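工单标题：记分台受罚倒计时停住不走，主时钟正常
产品：Paju 冰球记录软件，配 Vellau 记分控制台
提交人：Darius Bite（Kullham 冰场，少年队记录组）
处理人：Mārtiņš Rozīte
状态：已解决，留一项待跟进

Darius Bite 写道：

您好，先给您拜个晚年，二月都快过完了才来麻烦您，实在不好意思。我是 Kullham 冰场少年队的记录员，用 Paju 也有几个赛季了，一直挺顺手，所以碰到这回的事，我自己先琢磨了好些天才来开工单，怕是我哪里按错了，白占您的时间。

事情是这样的：打到第三节，我们队有人受罚，我照常在 Paju 里录入球员号码、犯规类型、两分钟小罚，控制台那边也收到了，墙上的大记分牌亮出了号码和 2:00，开始往下走。走到一分多钟的时候，受罚那一行就不动了。比赛主时钟好好的，一秒一秒照走，比分也能改，偏偏罚时那一行像冻在冰里一样。裁判往我这边看，受罚席上的孩子也往我这边看，对方教练干脆走过来问我是不是要罚到夏天去。我只好拿秒表掐着，到点了挥手放人。

第一次我以为是偶然，可之后又碰上两回。我把记下来的情形写给您：

一、都是在我们主场，都是对 Kukville 来的球队。
二、都发生在第三节。不过前两节本来罚得就少，说不定只是没轮到。
三、停住以后，我在 Paju 里把这条罚时删掉重录，有一次好了，有一次没好。
四、关掉控制台再开，罚时就恢复了，可是主时钟也跟着归了零，得照裁判的表重新拨，这在比赛当中实在不敢多来。

控制台是 Vellau 的，放在记录台左手边，从记录台到大记分牌拉的是一根 100 米的线，多出来的一截盘在看台底下。装的时候我不在场，谁装的也问不着了。您看是不是线太长？我们有位家长说，冷冻机一启动灯都会暗一下，会不会是电的问题？我不懂这些，都一起写上，您别嫌啰嗦。

附件放了软件自己导出的日志，不知道全不全。

Mārtiņš Rozīte 回复：

Darius 您好，哪里会嫌啰嗦，您写得这么细，我看着都省事。做记录员的心情我懂，我自己在小冰场的记录台后面坐过好几年，记分牌一停，满场的眼睛都朝你看过来，那滋味比罚点球还难受。

先说说我的想法。主时钟和罚时走的是同一根线，要是线断断续续，主时钟也该跟着抽风才对。您说主时钟一直好好的，那我就先不太怀疑线。冷冻机也是一样，真要是电压掉下去，控制台会整个重启，不会单挑一行来停。不过线和电都是顺手就能查的，查了心里踏实，我们还是按顺序来：

1. 请把控制台和记录用的电脑插到同一个排插上，排插别跟冷冻机、浇冰车的充电口共用一路。
2. 打开 Paju 的“设备”页，看一下“刷新间隔”写的是多少。出厂的数是 500 毫秒，如果有人改小过，请改回来。
3. 盘在看台底下的那截线请松开，别捆成一个紧圈，接头处拔下来重新插一遍，听到“咔”的一声才算到位。
4. 找个没有比赛的时段，开一场空白的练习赛，随便录几条罚时，让它们走到底，看会不会停。

日志我收到了，可惜只有最近一场的前半段，第三节刚开头就没了。下次出现时，麻烦您不要关软件，先点“导出完整日志”，再去处理别的。我知道比赛当中顾不上，您能点就点，点不上也没关系。

Darius Bite 写道：

谢谢您回得这么快！我按您说的一条一条做了，花了整整一个晚上，管冰场的师傅等着锁门，在旁边喝了两杯热茶，还帮我拉了线，真是个好人。

排插换过了，以前果然跟浇冰车的充电口是一路的，这下分开了。刷新间隔看了，就是 500，没人动过。线也松开了，接头有一个确实没插到底，我听到那声“咔”的时候高兴得差点喊出来，心想这回总算抓住了。然后开了练习赛，录了五条罚时，有小罚有大罚，全都走到了底，一条也没停。

我本来都想写信请您关掉工单了，结果昨天傍晚又打了一场，还是对 Kukville，第三节又停了！不过这回我听您的话，先导出了完整日志，再去掐秒表。附件里就是。另外，停住的时候我低头看了一眼号码，是 26 号。回家翻了翻自己的手写记录本（我有个老习惯，软件归软件，本子上还是照记一份），前几回停住的，也都是 26 号。我们队的 26 号是个后卫，个子高，爱在底线附近跟人较劲，罚得确实多一点，可总不至于是他把记分牌得罪了吧。

还有一件事想顺便问问。下个月我们要去 Kukville 打客场，他们的控制台坏了，说好由我们带自己的那套过去。设备从来没出过门，怎么收拾、到了那边先接哪个后接哪个，您有没有现成的说法？我怕路上颠坏了，也怕到了地方少一根线，那可就真要罚到夏天了。

Mārtiņš Rozīte 回复：

Darius，您那个手写本子可千万要留着，这回全靠它。看到“26 号”我就猜到了几分，对着日志一查，果然如此。

毛病出在球员名单上。您这几场的名单是从 Kukville 那边发来的文件导入的，对吧？他们的文件里把一名借调球员写进了主队一栏，号码也是 26，于是您的主队名单里同时有了两个 26 号：一个是您那位后卫，另一个是借调来的孩子，后面这位在名单里没有勾“上场”。录罚时的时候，Paju 按号码找人，先找到您的后卫，罚时就开始走了。到了后来，软件会把场上名单跟档案核对一遍，核对时碰到第二个 26 号，发现他没上场，就把这一行罚时标成“待确认”，不再往控制台送新的时间。主时钟不跟球员挂钩，所以一点事没有。

为什么老是在第三节，日志里也看得出来。核对这个动作是第二节间休息之后才排上队的，您的档案里又存了超过 600 场旧比赛，核对得慢，等它查到这一行，第三节已经打了一阵。删掉重录时好时不好，也是看您重录的时候它核对完了没有。练习赛里没有导入名单，自然怎么试都不停。

线没插到底那件事虽然不是根子，您修好了也是好事，早晚要出别的毛病。

眼下请您这样做：

1. 打开“名单”，按号码排序，把没有勾“上场”的那个 26 号移到客队，或者直接删掉。
2. 在“导入”页里勾上“号码重复时提醒”。这一项默认是不勾的，我觉得不大合理，已经跟做程序的同事提了。
3. 以后凡是别队发来的名单，导入之后先扫一眼有没有重号，再开赛。
4. 万一比赛中又看到某一行停住，不用关控制台，在罚时那一行上点右键，选“确认球员”，时间会接着走，停住期间少走的秒数也会补上。主时钟不受影响。

至于带设备去客场，说来话长，我单独写一段，您慢慢看。我自己当年吃过亏，到了人家冰场才发现电源线落在家里，借遍整个更衣室走廊，最后是小卖部的大姐把热狗机的线拔给我用的，打了三节比赛，没人吃上热狗。 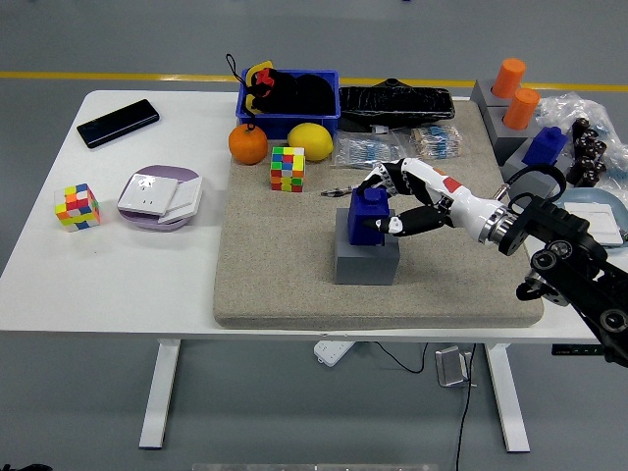
出门带控制台，头一件事是把设置存下来。在 Paju 里点“备份场地”，起个认得出的名字，拷到记录用的电脑和一个移动盘上，两边各一份。Vellau 的控制台断电之后会记住比分格式，可不记得节间休息的长度，到了客场要照着备份重新核一遍。主机本身用软布包好，面板朝里，按键上别压东西。线材、电源、转接头这些零碎，我劝您统统归到一只敞口的塑料箱里，像照片上垫子后头那只蓝的就很合适，伸手就拿得到；里面的小包如果都是黑的，学那只黑包的样子挂一个红黄两色的标签，记录台底下光线再差也分得清。背带倒是要塞回箱子里去，照片里那样垂在箱沿外面，搬上搬下容易勾着门把手。那根 100 米的线就别带了，又沉又容易打结，先问清楚 Kukville 从记录台到记分牌有没有现成的线，有的话，您只带接头就行。

到了以后的顺序，请先接记分牌那一头，再接控制台，最后才插电。电脑放在最后开，等控制台屏幕上出现“就绪”两个字，再打开 Paju。顺序反了也不会坏，只是软件可能找不到设备，要退出去重来一遍，赛前时间紧，很耽误心情。接好之后拿主时钟试走一分钟，再录两条罚时，主队客队各一条，走到零为止。请裁判过来看一眼蜂鸣器响不响，有的裁判很在意这个。

冷的问题也说两句。设备从车上搬进冰场，先放一会儿再通电，尤其外头特别冷、休息室又特别暖和的时候，机壳上容易结水汽。我一般先去喝杯咖啡，跟人家的记录员聊几句，把两队名单当面对一遍，顺便就把重号也查了。

Darius Bite 写道：

Mārtiņš，您真是帮了大忙了！名单打开一看，两个 26 号挨在一块儿，一个是我们的后卫，一个是借调过来的小前锋，我盯着看了半天，心想你们俩可把我害苦了。已经移过去了，提醒也勾上了。

今天下午五点有一场队内对抗，我专门把 Kukville 那份旧名单又导入了一次，想看看提醒灵不灵。果然跳出来一个黄框，写着“主队 26 号重复”。我又故意点了“忽略”，到第三节让后卫下去坐两分钟（他很不服气，说自己什么也没干，我答应请他喝热巧克力），走到一分十几秒真的停了。我照您说的点右键、“确认球员”，那一行往下一跳，接着就走起来了，跟我手里的秒表对得上。管冰场的师傅在旁边给我鼓掌。

客场那一段我打印出来贴在记录本封底了。箱子家里正好有，回头去找标签。有一个地方想再确认：您说“备份场地”，我点进去看到有“仅设置”和“设置加档案”两个选项，选哪个好？档案那么大，我怕移动盘装不下，也怕带去客场以后，他们那边的比赛混到我们的旧档案里。

Mārtiņš Rozīte 回复：

选“仅设置”就好。档案留在 Kullham 的电脑上，客场那场用一份空白档案记，打完回来再用“合并比赛”并进去。合并的时候会再查一次重号，您已经勾了提醒，有问题它会问您。

替我跟那位后卫道个歉，平白坐了两分钟。

核对太慢这件事，我另外记了一条给做程序的同事。他们的意思是，旧赛季的比赛可以不参加核对，只查当季的，改动不算大，但要等下一个版本。在那之前，您如果想让它快些，可以到“档案”里把前几个赛季设成“封存”，随时能解封，数据不会丢。不设也行，名单干净了就不会停。

工单我先标成已解决，“核对只查当季”那一项留着跟进，新版本出来我会在这里写一句。去 Kukville 那天要是碰上什么，直接回这张工单就行，不用新开，前头的日志都在，我翻起来也方便。

Darius Bite 写道：

好的好的，封存我今晚就去设。前几个赛季里有我女儿第一次进球的那场，我先翻出来看一遍再封。

再谢谢您一回，等客场打完我来报个平安。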